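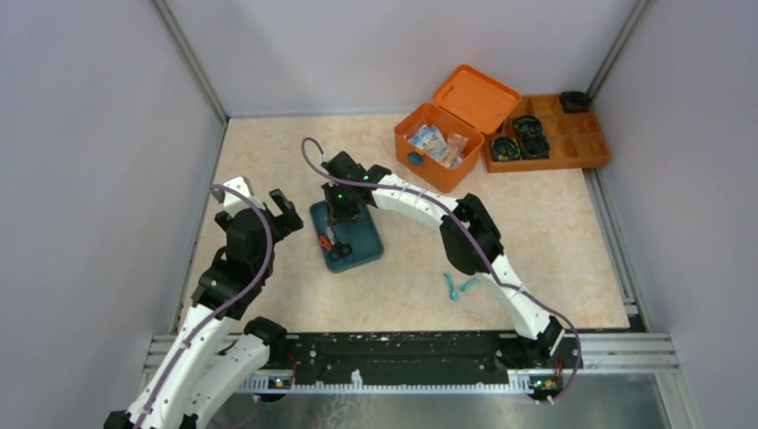

**Household Organizing, evening course. Handout 4: The small first-aid box**
2021-08-05, notes by Tarun Pathak

Last time we did drawers. This week it's the box everybody owns and hardly anybody opens until there's blood on the counter. I'm going to be a bit hard on the advice you find in magazines, so bring your objections to class.

### 1. Does the box matter?

Less than the shops would like. The Gondier catalog will sell you a kit in a case with 16 pockets and a label for each one. I've handled a few of these. The pockets are sized for what came in the kit, and once you replace a roll of bandage with a thicker one, the system is finished.

A plastic lunch box does the job. I want three things from it:

- a lid that stays on when you pick the box up by the wrong end
- a latch you can work with one hand (try it with your weaker one)
- a color you can find at the back of a dark cupboard

Orange is fine. White with a red cross is also fine, but I don't believe it gets found any faster.

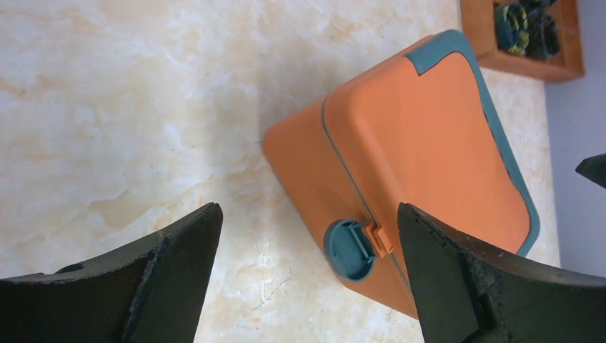 Test the latch before you fill anything. "Airtight" on the packaging means very little to me, and for wrapped dressings it hardly matters. What does matter is whether a tired adult can open the thing and a four-year-old can't. Most latches fail one half of that, so the box goes on a high shelf whatever the maker promises.

### 2. What goes in

The Bistidby list, which some of you brought to the first session, runs to nearly 40 lines. I can't see who would keep that up. Start with what you used in the past year and add the few things you'd be sorry to be without.

Rolls go in first, lying down. Flat packets go on top or along the side. Resealable bags are good for pads and sachets, provided you can see through them. Don't put bags inside bags. I know it looks tidy. 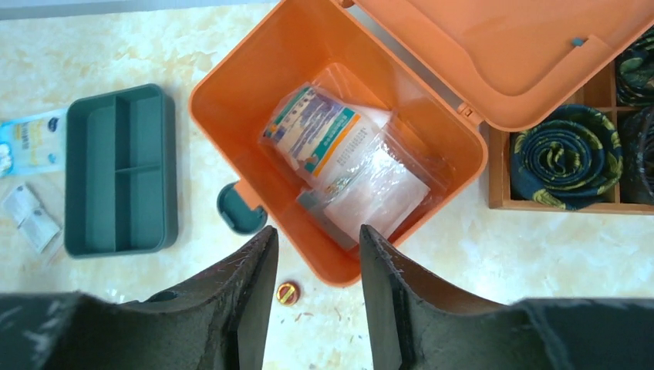
Leave some air in the box. A box packed to the lid gets emptied onto the table every time someone wants one item, and then it goes back in any old order or not at all. If the lid needs pushing, take something out.

Liners: optional. I've heard it claimed that they keep contents "fresh." They catch crumbs.

### 3. What stays out

Miloslav Štefanec argued last December that scissors belong inside the box. I still disagree. Household scissors wander off to open parcels, and then the box is short. Keep a pair on a tray next to it and accept that you'll be hunting for them now and then.

Tape can live in a divided organizer. Cotton goods can stay in their own packet. Thin wooden sticks need a bag, or they end up in every corner.
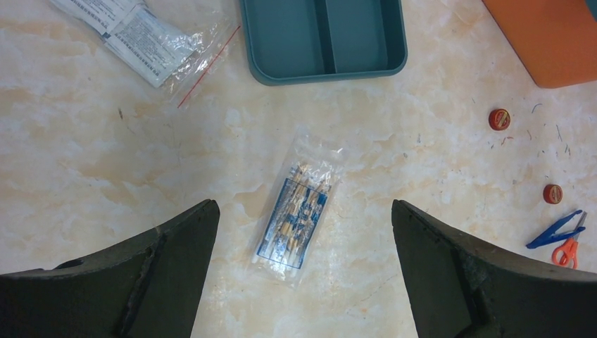
*Fig. 4. Sticks in a clear resealable bag, with a second bag of white paper packets.*

Folded instruction sheets are the usual space wasters. Read them, keep one copy of any you'd need in a hurry, and keep it where you can reach it without unpacking.

### For next week

Empty your own box onto a clean surface. Check the dates. Put back only what you can name a use for, then ask someone else in the house to find a bandage while you keep quiet. Write down where they looked first.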